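4.2 Equipment planning and unit cost

The second cost block covers the hand-held grippers, the work surfaces and the space around them. Station furniture was left out of the first version of the budget on the assumption that it could be absorbed under general overhead. The revised plan, dated January 26, 2020, carries it as a separate line. The correction was proposed by Teodora Zupan, who prepared the quotation comparison between Bramirik and Brouwer, and it changes the ranking of the two suppliers at small order sizes.

Cloth handling was chosen as the reference task for sizing the purchase. It wears the finger material faster than rigid-object work does, and a single trial can involve two layers of fabric in the same grasp. A finger set priced for boxes and bottles will therefore understate the yearly spend on replacements. Fig. 4 gives the grasp condition used in the wear estimate.

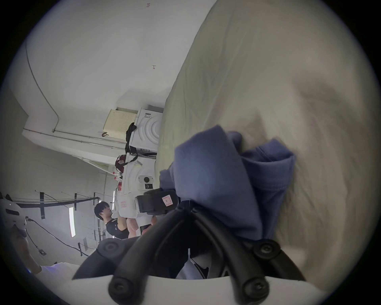 Figure 4. Black curved fingers of a hand-held gripper closed on a bunched blue cloth, with a larger beige sheet alongside.

Finger sets are treated as consumables and the gripper body as a capital item. The Bramirik quotation bundles both under one part number, so the split had to be estimated from the spare-parts list. Brouwer lists them separately. We use a replacement interval of 536 grasps per finger set in the base case and double that figure in the optimistic case. The interval is a planning value carried over from the Pasov pilot - it has not been tested against the heavier bed linen in the present task list, and Section 5 reports the sensitivity of the total to it.

Each station is budgeted for bimanual work. One operator holds 2 grippers, and a third is kept charged on the shelf for every two stations. The spare ratio follows the Skaststead schedule, in which shift changes left little room for charging during the day. Lowering the ratio saves capital but moves the cost into operator idle time, which is billed to a different account and tends to disappear from equipment comparisons. 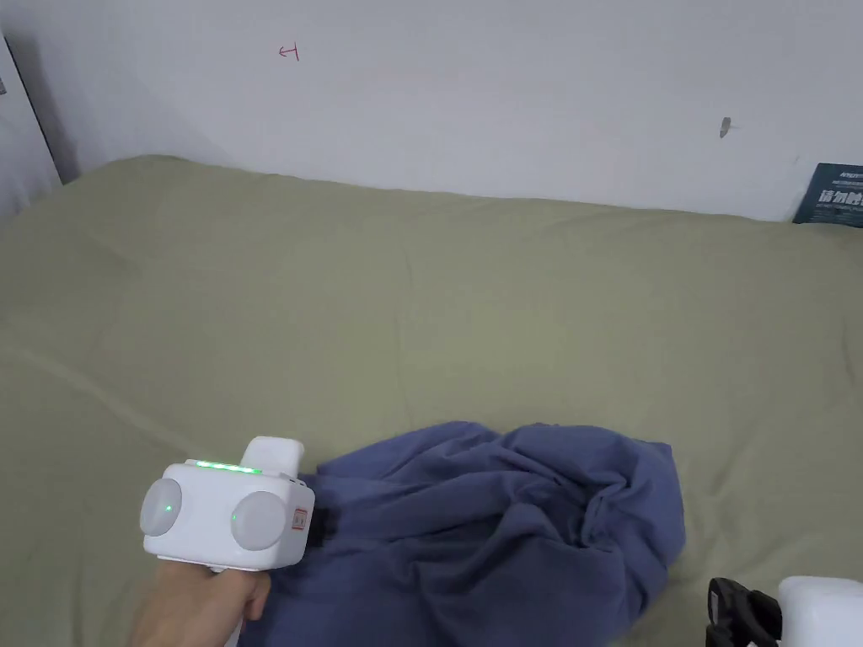

Small items of clothing and full sheets are budgeted at the same station even though they differ in the surface they need. A table is sufficient for the former. The latter requires a surface the size of a bed, and the floor area charged to the station rises accordingly. We did not attempt to model a mixed layout. With 23 stations in the full plan, all were costed at the larger footprint, and the resulting overstatement is accepted as contingency.
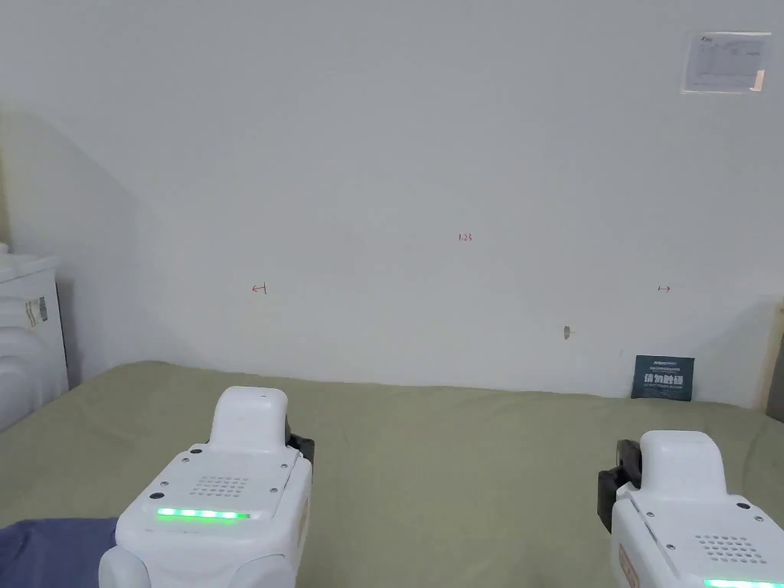 Fixtures and consumables at the station form the smallest line, and the one most often missing from supplier quotations. It includes covers for the work surface, wall marking, signs and document sleeves. Their unit prices are low, but they are bought locally and in small lots, so the administrative cost per item is high. Position references can be kept almost free of charge: a red "1.23" and short arrows written by hand on the wall behind the surface need only a marker, as against a printed reference board quoted per station. The same applies to warnings, where a card reading "请勿触碰" (do not touch) propped against the wall takes the place of a mounted sign. We retain the printed board in the high-cost scenario only.

Delivery was planned in two lots, with the second released in September after review of the finger replacement records from the first. Splitting the order forfeits the volume discount offered by Bramirik. It does not affect the Brouwer price, which is flat up to the full quantity. Under the base-case interval the two quotations are close enough that lead time, and not purchase price, decides the order; under the optimistic interval Bramirik is cheaper with or without the discount. Freight and import charges are excluded from both totals and appear in the site budget - see Section 4.3.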